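O fermento que sobreviveu a dezembro

Faz quase 100 dias que o meu fermento natural está vivo e eu continuo a ir espreitá-lo de manhã como quem vai ver se o gato já acordou! Comecei-o em dezembro, com farinha de centeio e água da torneira, num frasco de compota que ainda cheira a alperce por dentro da tampa. Dei-lhe o nome de Siritz (era o que ia escrito no saco da farinha, e pegou).

As duas primeiras semanas foram um desastre. Bolhas no segundo dia, uma festa cá em casa, e depois silêncio total. Quase o deitei fora. Quem me salvou foi a Thilini Ekanayake, que fazia pão comigo no curso de Oltstead: mandou-me passar a alimentá-lo com água morna e deixá-lo em cima do frigorífico, lá atrás, onde o motor aquece. Ao fim de quatro dias já duplicava entre o pequeno-almoço e o almoço. Que alegria!

O que mais me custou foi largar o relógio. As receitas dizem "fermentar quatro horas" e eu obedecia, mas a minha cozinha no inverno é um gelo e a massa às quatro horas ainda estava a bocejar. Agora olho para ela: quando abana como gelatina e tem bolhinhas junto à parede da taça, está pronta, sejam cinco horas ou oito. Também deixei de ter medo da massa húmida. Molho as mãos, dobro quatro vezes com meia hora de intervalo, e entre uma dobra e outra vou fazer outra coisa qualquer.

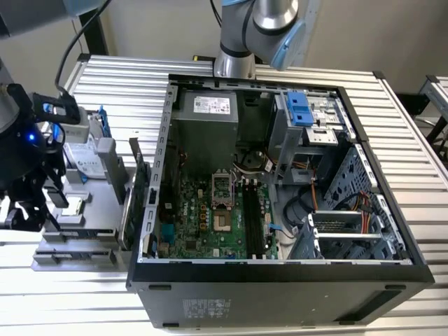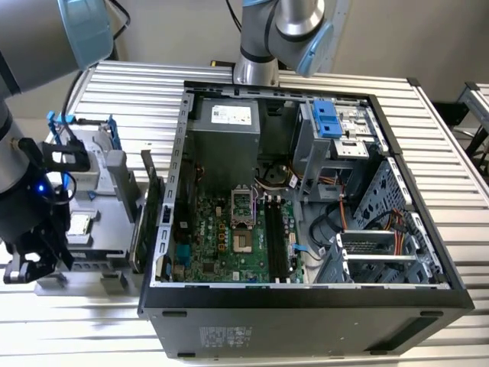
O pão que faço quase sempre leva 325 gramas de água para meio quilo de farinha, 100 gramas de fermento bem ativo e dez de sal. Uso farinha de trigo T65 com uma mão-cheia de centeio, que lhe dá aquela cor de miolo meio acinzentada de que eu gosto tanto. A segunda levedação é no frigorífico, a noite toda, dentro de um cesto polvilhado com farinha de arroz (a de trigo cola, aprendi à custa de um pão lindíssimo que ficou metade no pano).

De manhã ligo o forno no máximo com o tacho de ferro lá dentro, quarenta minutos, sem pressas. Corte fundo, tampa posta durante vinte minutos, depois mais vinte e cinco sem tampa. Eu gosto da côdea bem escura, quase castanha. E depois é esperar que arrefeça, a parte mais cruel de todas, com a casa inteira a cheirar a padaria e a côdea a estalar baixinho em cima da grelha.

Na próxima fornada quero meter nozes e figos secos. Se alguém tiver uma boa proporção, escreva aí em baixo!

Comentários

Haruna Hattori: Eu ponho as nozes só na segunda dobra, senão rasgam a massa toda. E demolho os figos dez minutos!

Marmita: O meu fermento também parou ao terceiro dia. Vou já pô-lo em cima do frigorífico.

Thilini Ekanayake: Sabia que esse frasco ia longe. Guarda-me uma fatia.

Artigos recentes

Bolachas com as sobras do fermento
Sopa de abóbora para noites frias
O meu primeiro pão de centeio
Três maneiras de aproveitar pão duro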